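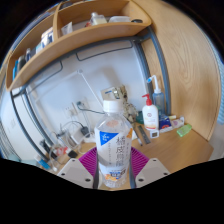 Kitent hand-held gripper, ribbed soft fingers, magenta

I'm Maite Iglesias, and I look after the Kitent at Sullberg, so if you email us with a question you'll probably get me! We built it because we wanted grasp demonstrations from real desks and kitchens, and hauling an arm into somebody's bedroom was never going to happen. You hold it, you squeeze, you pick up the bottle (or the pen, or the lotion), and the camera on the tool records what your policy will later have to work from.

The fins on the fingers are the bit I get asked about most. They bend around whatever you're gripping, and the dark strips along the inside edges do the holding. Clear plastic bottles used to be our worst objects, so we made them the test.

What we found: Rostislav Lukáč trained one policy on 1102 demonstrations, all collected by hand on cluttered desks, and ran it on the arm for 133 trials with bottles it hadn't met before. It got 80 percent on upright bottles. Bottles lying on their side came in at 28 percent, so please don't buy this expecting miracles there (we're collecting more of those now, and Štěpánka Kadlec is trying a different approach angle).

In the box: gripper, one pair of fingers, spare contact strips, hex key. The mounting plates are light gray, and the fingers swap without taking the plates off. Arm adapter sold separately.

The write-up and the training settings went up in July. Ask me for the link.

We use cookies to keep your cart working and to see which pages get read. Accept all | Manage settings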